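Quick one tonight, kettle's on, half the notes are on the back of an envelope. Week two of teleop in the sim kitchen.

So I finally got the leader arms talking to the simulator properly. Up to now I'd been steering with a gamepad, which works fine if all you want is to shove a block across a table. For anything with a door, forget it. Leader arms are small copies of the real thing, you hold one in each hand, move them, the sim robot copies you. That's the whole trick. Hooman Hosseinzadeh lent me his old pair from the Romby project, elbows a bit sloppy but good enough.

## What went wrong first

Lag. Not much, but enough that I'd stop moving my hand, the arm would keep going, I'd correct, it'd correct late... you end up wobbling around like you're stirring soup. Turned the render resolution down and it mostly went away. Should of done that on day one.

Second thing: gripper mapping was backwards on the left. Squeeze to open. I did a whole evening like that and got used to it, then fixed it, then was terrible for another evening. Ugh.

Third thing, the top camera. I was driving from the overhead view only and you have zero sense of height from up there. Jaws look like they're right on the thing, and they're hovering over it. Skye MacLeish told me to keep a wrist view open in a second window and glance at it only for the last bit of the reach. Took some practise but yes, much better.

## How I do an episode now

Hands on both leaders, arms parked. Foot pedal starts recording (pedal!! best purchase of the year, no more reaching for the space bar with an elbow). Do the task at one steady speed. Pedal again. If I hesitated for ages or bumped something hard I throw it out right there, don't save it "for later", later never comes and then it's in the training set.

Small bumps and recoveries I keep. Jabari Lyimo was pretty firm about that, he says a policy that's only ever seen clean runs has no clue what to do when it's slightly off. I used to delete those. Started over on that basis, annoying, but the replays do look more useful to me.

Other bits, in no order:

- left arm stays low and out of the way when it's not doing anything. If it drifts about, the policy learns to drift about
- same end pose every time or close to it
- don't cross the wrists. You will want to cross the wrists
- stop at 18 episodes, then a break. I get lazy after that and it shows
- write down which episodes had the leader slip in your hand. I didn't. Now I'm scrubbing through them all

Current pile is 94 keepers. Yasaman Jafarzadeh thinks I could stretch that to up to 1,000 by replaying them with the objects shuffled around, because the sim lets you do that for free, more or less. Haven't tried. Some of the shuffles will put a lemon where an elbow needs to go, so there's going to be filtering, and I don't have a script for that yet. Siamak Asadi has one for the Drostell scenes, need to ask him nicely.

The right arm does the hard part on the appliance task. The gap is tight, and you want the wrist turned before you go in, not after. If I turn late the forearm swings and clips something. Going in on a diagonal from the low right corner is what I've settled on, jaws first, slow. Left gripper just waits down by the other gray box. My shoulder hates it by the way, it's a weird angle to hold a leader arm at, I'm going to raise the desk mount a little and see. 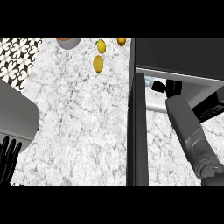

## Next

Raise the mount, obviously. Get the shuffle script. Then a first training run, small one, overnight, just to see if the loss goes anywhere sensible before I record more of the same mistakes.

Also want to try the Orkex grips on the leaders, the printed ones I have now get slippery and I think that's half of why my fine motions are so bad at the end of a batch. Hooman says they fit with a bit of filing. If anyone has a pair they're not using, email's in the sidebar. Would trade a spare pedal for them.

Ok tea. More in November probaly, if the training run isn't a mess.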